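October 4, 2026

Reran the search episodes overnight with the new frontier scoring. The change is small. Until yesterday the agent picked the nearest unexplored boundary and drove to it. Now each boundary gets a score from path length and from how much unseen floor the map predicts behind it, and the agent takes the best one. Two weights, set by hand. I will tune them properly when the full set is in.

Spent the morning on episode 3501, the one that looped all last week between two doorways and timed out. With the old rule it kept flipping its goal every few steps, as each turn of the camera made a different boundary the nearest. Added a hold: once a goal is chosen it stays for 12 steps unless the path is blocked. The loop is gone in that episode. I don't yet know what the hold costs in large rooms, where a stale goal means a long walk to nothing.

Pulled single views from the run and checked them by eye against the map.
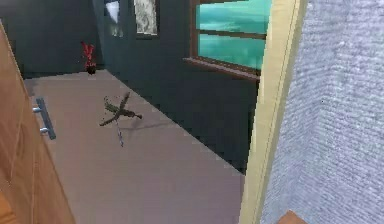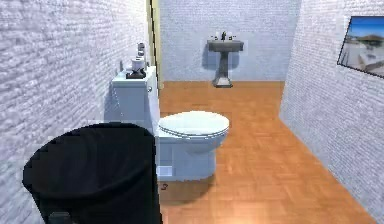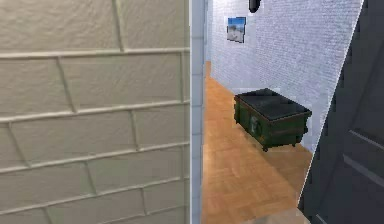 Views through doorways are where the scoring should pay off. Close walls, like the next one, are the other case.
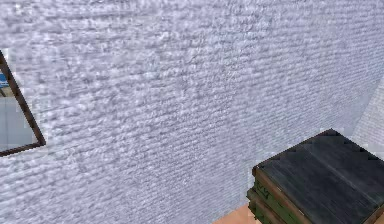 Gwilym Watkins read the draft of the method section over lunch and wrote back that the comparison isn't fair yet: the hold and the scoring went in together, so any gain could come from the hold alone, and a nearest-boundary agent with the same 12 steps might do just as well. He wants that row in the table before anyone talks about predicted floor area. He also asked whether the hold counter resets when the agent only turns in place. It doesn't. A turn counts as a step.

He is right about the missing row. Started the extra condition at two, same seeds, same step limit, scoring off and hold on. Six workers, so it should be done by tomorrow morning if the Sukthorpe machine stays up. It dropped out once last night and I had to restart a batch by hand.

Second problem, still open. Textured walls at close range give the depth estimate trouble, and the map picks up stray occupied cells out in free space. The planner then routes around nothing. Tried a median filter on the depth before projection. It removes most of the stray cells but also eats thin things such as chair legs, and the agent then gets stuck against them. Left it off for the overnight run. A better option may be to require two observations from different headings before a cell is marked occupied. Ffion has code for that from the older mapper, to be merged on a branch first.

Other notes. The log writes goal positions in map cells and agent positions in meters, and I lost half an hour to that again. Converted both to meters. Old logs will need the script.

Abstract is due in December. Table first, then text.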